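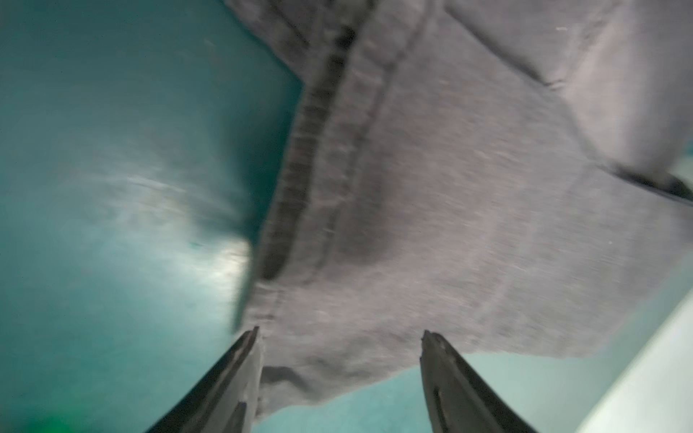 Folding, with caveats

Nemdale says its two-armed rig can learn laundry from 3,629 recorded attempts. I read the paper twice and am less sure.
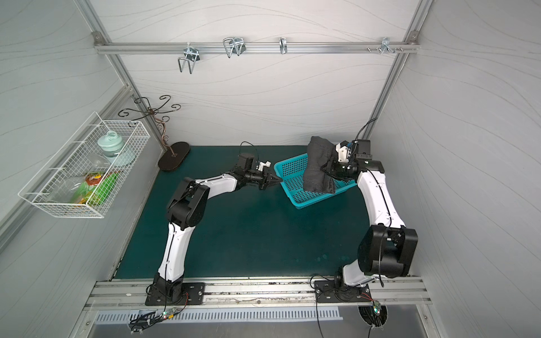 The method, Zokilon, scores each grasp before the arms commit. Fine on paper – but 2,134 of those attempts used the same few garments.
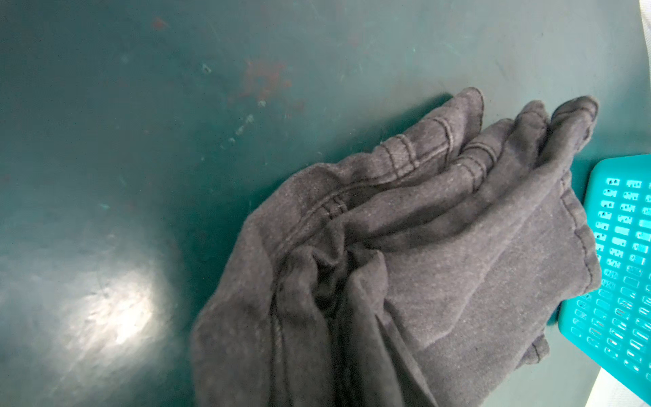
Crumpled denim is a fair test. Fongchan Phetsri of Rustad wants 7 unseen fabrics tried before she believes a word.
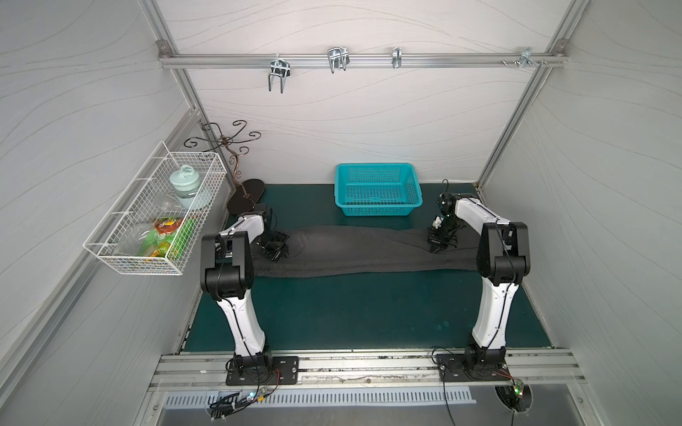
Two arms, one pair of jeans.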